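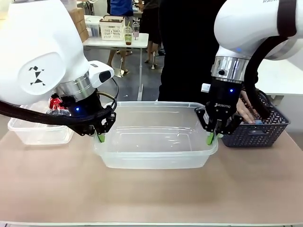

Encyclopedia > Automation > Work cells > Tremdale cell

Contents | Setup | Upkeep | Repairs | See also

The Tremdale cell is a two-armed robot work cell used for handling plastic tubs and baskets on a flat worktable. It was planned by Nermina Dervishi at the Jarkholm workshop and is looked after under a service plan written by Sumathi Bangera. Each arm ends in a two-finger gripper with green fingertip pads.

Setup

The arms are powered up one at a time, left arm first. Each gripper is opened and closed fully before any tub is placed on the table. The two arms are then matched to each other with an empty tub – the grippers take hold of opposite ends of the rim, and the operator checks that neither side pulls or twists the wall. A small error in height between the arms will bend a thin rim, and the check is repeated whenever a different tub is brought into use. Baskets are filled and sorted by hand.

Upkeep

Fingertip pads are wiped at the start of each shift and inspected every 200 hours of running. The plan lists 11 checks in all, among them the gripper screws, the finger links and the outer cables. Cables must hang with enough slack to follow the arm through a 90 degree turn of the wrist.

Repairs

Most recorded faults concern worn pads or a cable rubbing against the gripper body. Pads are replaced in pairs. After a gripper has been removed, the cell is set up again from the first step, and the result is entered in the Vudden log – a paper record kept with the cell since March.

See also: Kaewsai cell; Gripper pads; Cable routing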